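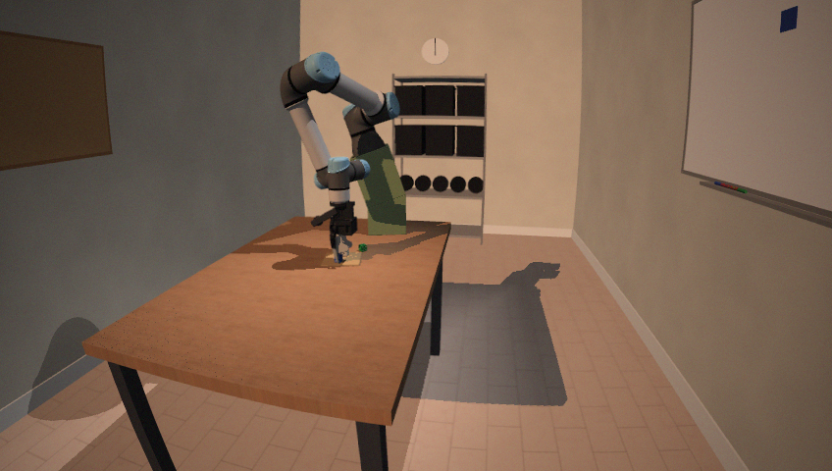
Jan 8, 2022

We lost again, which makes 12 defeats from 18, and I walked home past the Clalla ground in the sort of rain that gets in at the collar. Hutapea Rovers had one shot all afternoon. It went in off our left back's knee, and he then apologised to the goal.

The manager says the squad is "nearly there". He said that in August as well, when we had a squad.
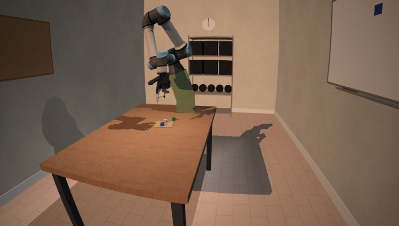
The long throw has now been tried in every match this season and has produced a corner - one - which we took short and lost. Still, I've renewed for the spring. The pies have gone up, the roof over the Pilex end leaks on row 14 and I sit in row 14. Cup replay next week, away, and I've already bought the coach ticket.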